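Tuesday, September 15, 2026

Dye bench, indigo again. Vat 3 woke up grumpy – coppery film on top but the liquor underneath was more blue than green, so I gave it a spoonful of fructose and left it alone for an hour (hard for me!). Ama Mahama thinks the Jadton lime is old stock and I'm starting to believe her. Ran five cotton swatches, up to 10 dips each, and the Crenshaw twill came out way darker than the Sisura one, same timing and everything. 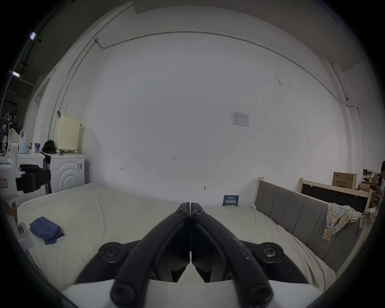
Need to ask Ebenezer Owusu how he scoured the Sisura before I redo it. Also we're nearly out of pH strips, order more.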